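Workshop notebook, back seat entertainment project
February, Monday, started 9:40

Picking up where the last entry stopped. The Gikness holder went back on the passenger headrest with the longer strap. The short strap never reached around the thick headrests in the Foron, so anyone with that van should skip the short one. Long strap, two turns, buckle facing the front seat so small hands can't get at it.

Drove the river loop with the tablet in place. The loop is 33 minutes with the lights in our favor. The holder stayed up the whole way. It did tip forward over the railroad crossing, and the screen ended up pointing at the seat cushion. Tightened the knob by hand as far as it would go and ran the crossing again from the other side. Same tip, less of it. I want to try a rubber washer under the knob before we give up on this one.

Sound. Two headphones on the splitter are fine. A third one drops the volume for all of them, and the kid in the way-back seat will be the one who complains. For families of three kids I'd say use the car speakers and pick something everybody can stand. Audio stories did better than music in the last round of trips. Music gets argued over at every song, and a story only gets argued over once.

11:15. Loaded the Akanda story set onto the old player. It holds 12 stories if the long ones are left off. The long ones run past the end of most school-and-errand drives anyway, and stopping in the middle of a chapter in a parking lot went badly last time. Put the short ones first in the list. The player sorts by file name and ignores the order on the card, so every file needs a number at the front, with a zero before the single digits. I lost half an hour to that. 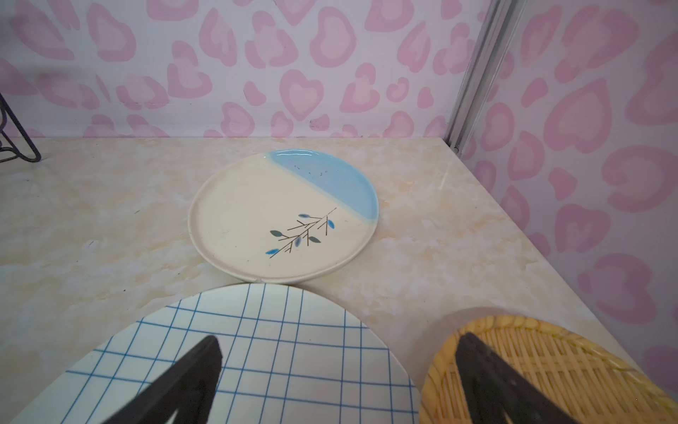
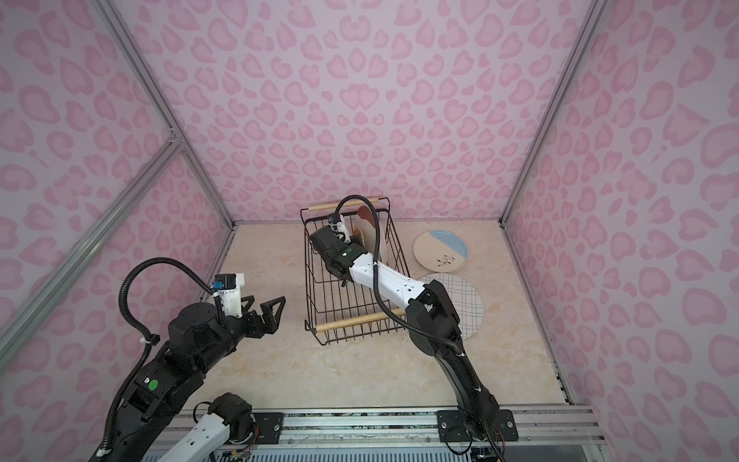
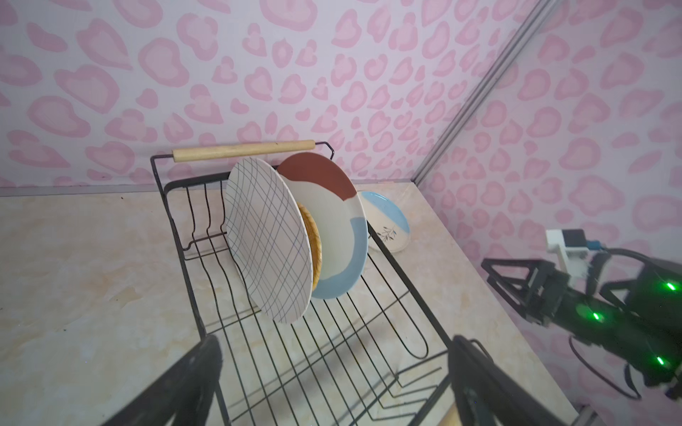
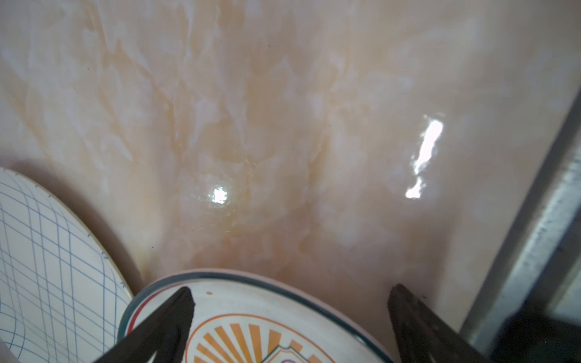 1:30. Games bin. Went through everything that came back from the last trip and sorted it by whether it can be played without looking down. Reading and drawing make the middle kid carsick on the hill road, so the lap tray stuff stays in the bin until the highway.

Looking-out-the-window games, kept:
License plate bingo (cards need reprinting, the marker won't wipe off the old ones)
Color count, one color per kid
Alphabet on signs, no Q rule

Lap games, kept for highway only:
Magnetic checkers
Sticker pads
The wooden peg game, minus the pegs that are under the seat rail

Dropped: anything with dice. Also the Orkudar marble maze, which is a good toy and a terrible car toy. It rattles on every bump, and the driver hears it more than the kids do. It can go in the bag for the motel.

Reprinted the bingo cards on heavier stock and laminated two of them. Dry-erase marker wiped clean after an hour. Will leave one marked overnight and see whether it still wipes in the morning. Rounded the corners with the punch, since the square ones got bent and one of them poked somebody.

3:00. Snacks, continued from the January notes. The divided box with the snap lid works from age six up. Younger than that, they can't open it, and then they can open it all at once. For the little one I've gone back to a cup with a soft flap top. Crackers do fine in it. Raisins stick to the bottom and have to be soaked out. Grapes cut lengthwise, packed at home, eaten in the first hour or not at all.

Timing from the last long drive, copied over from the glove box pad before I lose it:
First request for a snack: before the on-ramp
First request to stop: just past the outlet mall
Movie started: after lunch
Quiet after movie started: almost the whole movie
Worst stretch: the last part, after the movie was over and before we could see the town

That last stretch is the one to plan for. We've been putting all the effort into the start of the drive, when they're fresh and would be happy with nearly anything. I'd like to hold back one new item, wrapped or in a paper bag, for after the movie. It doesn't have to cost much. Window clings would do, or a new story on the player that they haven't seen in the list.

Also need to settle the rule on who picks. Taking turns by trip doesn't work when trips are different lengths. Taking turns by day seems fairer, and can go on the calendar in the kitchen.

To do:
Rubber washer for the Gikness knob, try the plumbing drawer first
Check the laminated card in the morning
Find the charger cable that fits the rear outlet in the Foron (the one in the door pocket is too short by around 6 inches)
Vacuum under the seat rail and get the pegs out
Ask at the library about borrowing audio stories, and for how long

4:20. Washer found, wrong size. Stopping there for today.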